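The Durnico Protocol

The delegation of Treseden arrived at the conference hall in Durnico with 27 boxes of papers, most of them copies of one another. The subject was the embargo. It had been in force for 19 years, and the present session had been called to decide whether it should remain so.

Under the rules of the Council, the delegation of Mamani spoke first. It stated that Treseden had reopened the enrichment works on its northern coast in June, contrary to Article 20 of the Lindeo Accord. Treseden replied that the works produced fertilizer. Mamani asked that inspectors be admitted. Treseden asked that its bank deposits be released before any inspector crossed the border. The interpreters, who had rendered the same exchange at the three previous sessions, did not need to look at their notes.

At noon the presiding officer suspended the meeting and invited both parties to the lounge on the second floor. No record was to be kept there. The head of the Treseden delegation had prepared a statement for the lounge as well, and read it in full. The Mamani side listened and then asked after the grain ships. Two were still held at Lindeo, and the flour ration in Treseden had been cut again. For some minutes the enrichment works were not mentioned.

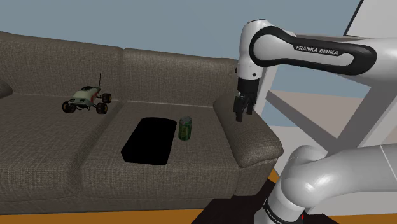

Mamani would not oppose the release of the ships, its deputy delegate remarked, provided the request was recorded as having come from the Council and from neither party. The Treseden side withdrew to consult its capital. The telephone line failed twice.

The answer came after dark. The ships could sail within 48 hours. The embargo would stand, the works would remain closed to inspection, and the parties would meet again at a date to be fixed by the Council. The clerk typed the text on a single page and numbered it as an annex, there being no main document to which it could be attached. Both delegations signed. The boxes were carried back down to the cars.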